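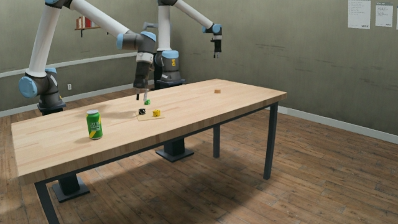
Chapter 12
Who Builds What: Contractors, Clients and Joint Ventures

Before you start. Have the tender glossary from the last chapter to hand, we use most of it again. Calculator too.

Main contractor, subcontractor, client. Three words people mix up all the time. The client pays. The main contractor signs for the whole job and carries the risk. Subcontractors take on parts of it - piling, drainage, steelwork - and answer to the main contractor, not the client. Simple enough on paper. Less so on site.

Case study: the Clokalen bypass. A road scheme with two bridges and a long cutting through wet clay. Too big for one regional firm, so Plundance and Khurana bid together as a joint venture. Laltico came in later as drainage subcontractor. Contract period 682 days. Up to 200 people on site in the busiest months, most of them not employed by either partner.

Trouble began in July. Groundwater in the cutting, far more than the survey had shown. Who pays for that? Depends on the contract, and on wich version of the survey was attached to it. Neelam Bhatt, commercial manager for the joint venture, sent in her first claim on a Saturday. We follow that claim right through to settlement in section 3.

Key terms: joint venture, retention, variation, liquidated damages, defects period. Learn retention first. It comes up in every worked example and students alway forget to release the second half.

Section 1 deals with how a joint venture is set up. Section 2, sharing profit and loss. Extracts from the partnership agreement are on page 274, read clauses on withdrawal before trying the exercises.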